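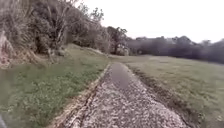 About Us

Musorville Path Care is a small company that looks after footpaths, shared lanes and the ground on both sides of them. We clear, drain, edge, patch and cut back. We do not build roads or parking lots, and we do not do garden design.

The company was started by Danilo Salazar, who had spent 11 years on a town grounds crew and wanted to work on paths full time. He began with one truck and a rented plate compactor. Today there are four of us, and Danilo still walks every path before we give a price.

What we do

Most of our work is water. A gravel path that has lost its shape will hold water in the low part, people step around it, and the grass beside the path gets worn down to mud. Adding more gravel on top helps for a season at most. We rake the surface back, find where the water should be going, rebuild the crown and compact it in layers. If the edging is standing higher than the path, we cut outlets through it so the water can leave. If the edging is cracked, we tell you whether it needs to be replaced or can wait.

Where the turf along a path has been churned up, we loosen the soil, level it and reseed. We ask that people keep off it until it has been mowed twice.

We also patch asphalt and fill cracks. Crack filling is done in dry weather only. Small patches are done by hand, and we square off the hole before filling it.

Leaves and verges
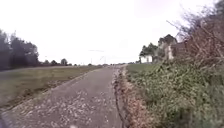 Our fall rounds start in November and are booked by the season. On each visit we blow or rake the path, clear the drains and haul away what we collect unless the customer has a compost area. Leaves on the asphalt are the part people notice, but we spend more time at the side, where a brown strip of litter and soil builds up between the path and the weeds. Left there, it holds moisture against the edge and gives roots a place to start. We scrape it back to the original line and check any crack running along the edge while it is exposed.

Shrubs and weeds are cut back far enough to keep the full width of the path open. We do hedge work in late fall and winter, when the branches are bare and we can see what we are cutting. We check for nests first. Trees are outside our insurance, so for anything that needs climbing we will give you the name of a tree company.

Where we work

We cover Musorville, Gelis and the lanes out to Minami. For jobs farther out than 22 miles we add a travel charge, and it is listed separately on the estimate. Our customers are homeowner associations, churches, two school districts and a number of private owners who share a lane with their neighbors.

If several households are paying for one path, we can split the invoice. We need one contact person for scheduling.

Clirkum plans

Clirkum is our yearly maintenance plan. It includes 2 inspections, one in spring and one in fall, with a written list of what we found and what it would cost to fix. There is no obligation to have us do the repairs. Plan customers are scheduled first after heavy rain.

Estimates

Estimates are free within our regular area. Please tell us the length of the path, what it is surfaced with and where the water sits after rain. A rough sketch is fine. We also need to know how a truck can get in and whether there are buried cables or irrigation lines.

This site uses cookies to remember your settings and count visits. By continuing to browse you agree to our use of cookies. Accept | Cookie settings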